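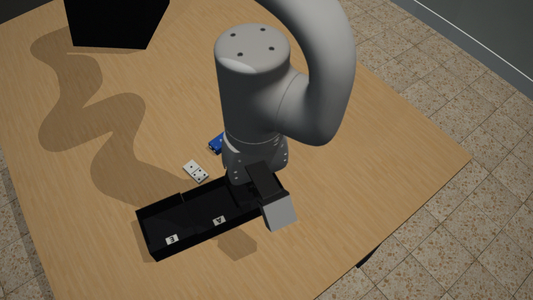
Surely a cell that only exists on a screen looks after itself, one reader wrote to us after our last advert. We used to think so too. Then we moved the settings from the Panden model across to the real bench in Tirville and spent most of December finding out which of them were wrong.

Rashidi is looking for a cell technician (six-month contract, Tirville, start date to be agreed).

The job is to keep one arm and its simulated twin in step. The task they share is small: pick up dominoes and little blocks from a wooden table and put them in the right compartment of a black tray. The supplier's leaflet calls the cell maintenance-free. We would like to hire someone who reads that and reaches for a screwdriver.

You would:
– check the tray position and the finger alignment at the start of each shift, on the bench and in the model
– look over the linkage joints and housing screws on the real gripper every 100 hours
– re-measure the table after anybody has moved it, including when they say they haven't
– run 600 simulated picks after each change to the model and read the failures before looking at the score
– keep the fault log. It has 116 entries so far, and too many of them say "restarted, fine now"
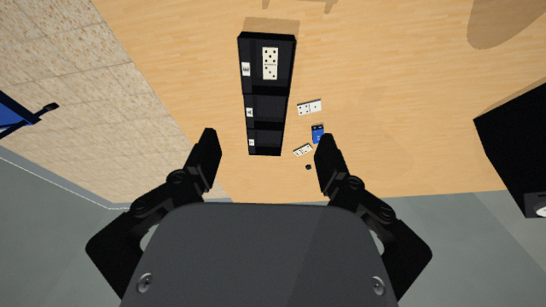
What happens when the model and the bench disagree? You stop both, measure the bench, and correct the model. Nobody adjusts the real gripper to suit a drawing.

We don't much mind where you learnt the trade. Packaging lines, lifts, printing presses – all useful. You should be able to use a dial gauge and edit a plain settings file. Please don't tell us you are passionate about automation. Tell us about a machine that kept failing, what you first blamed, and what the cause was.

The Lastine planning software comes with the post. It claims to calibrate itself, and you will be expected to check.

Apply in writing to Rashidi, Tirville, marked "Cell technician", by June 24, 2022. Two pages at most. Shortlisted applicants will be asked to spend a paid morning at the bench with the fault log open.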